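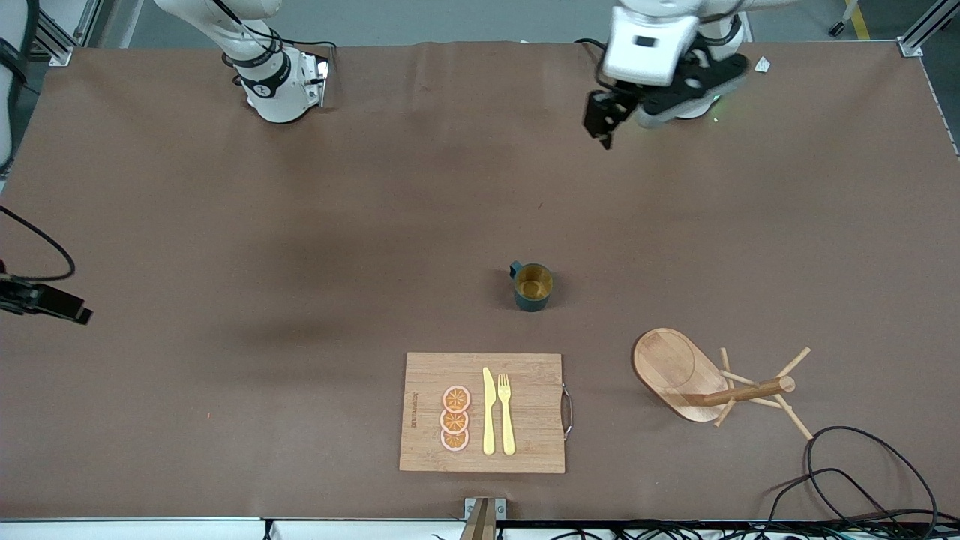

An Afternoon Among Patient Machines

The first thing Kimie Okabe does, when a group of visitors comes shuffling through the door in wet coats, is ask who did the dishes last night. Hands go up, slowly, and a bit of elbowing goes on between couples. "Good," she says. "Then you already know more about this than the robot does."

I had driven up to the Lernaretti workshop for its winter open day, Jan 29, 2023, expecting (I'll admit it) something with more flash. I thought there might be music. What I got was a paper cup of very strong tea, a folding chair in the second row, and one of the nicest afternoons I've spent on a reporting trip in a long while.

The subject of the day was tidying up. Two white arms share a brown tabletop with a teal mug, a cutting board laid with orange slices and a yellow knife and fork, and a mug tree, the kind my grandmother kept beside the bread box. The mug tree was on its side when I got my first good look at it, pegs poking every which way, and a boy near the front wanted very badly to go and stand it up. Okabe told him to hold that thought. How had he known it was the wrong way up? What told him where to grab it? He considered this at length and answered, "It just looks sad," and I think she would have hired him on the spot.

Her point, which she makes with great good cheer and a lot of waving, is that a kitchen table is harder than a factory line. In a factory the part arrives in the same spot every time. At home the mug is wherever you left it, with its handle facing whichever way you happened to set it down, and a mug tree has thin pegs going off at all angles, any of which a careless arm could bump. Her team calls the whole effort Fimby, a name whose origin I asked two people about and got two different stories. By the end of last year they had logged 3,332 practice runs of it, and Okabe talks about the bad ones with as much affection as the good ones.

Eoin Quinlan builds and mends the hardware, and he's the quieter half of the partnership, at least until you ask him about grippers. Then you had better sit back down! He told me about fingertips for a good quarter of an hour: how wide they ought to open, how hard they ought to squeeze, why he would choose a dull black pad over a shiny one any day of the week. He also spoke up for the view from down at the wrist, so much closer to the job than the one we had from our chairs.
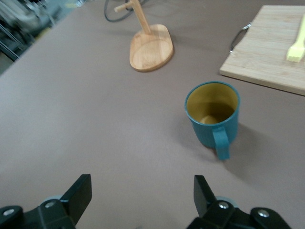

The teal mug and the mug tree as seen from the gripper, its two black fingers spread wide.

I found that view oddly touching. From the chairs, the arms look big and capable and the mug looks like nothing much. From down at the fingers, the mug is practically a landmark, with its mustard-yellow inside glowing away like a little lamp, and the tabletop goes on and on.

Quinlan says people tend to lower their voices when they see it, and our row certainly did.

There was time for questions afterward, and they were good ones. A retired nurse wanted to know about helping people with stiff hands. A man in a Zollatska cap asked about the price, and was told, kindly, that there wasn't one yet. The boy from the front asked whether the robot got bored. Okabe said she did sometimes, around the hundredth mug of the day, and that she kept crackers in her desk for it.

The next open day is in March, and the chairs go quickly. Bring a sweater, and take the tea if it's offered.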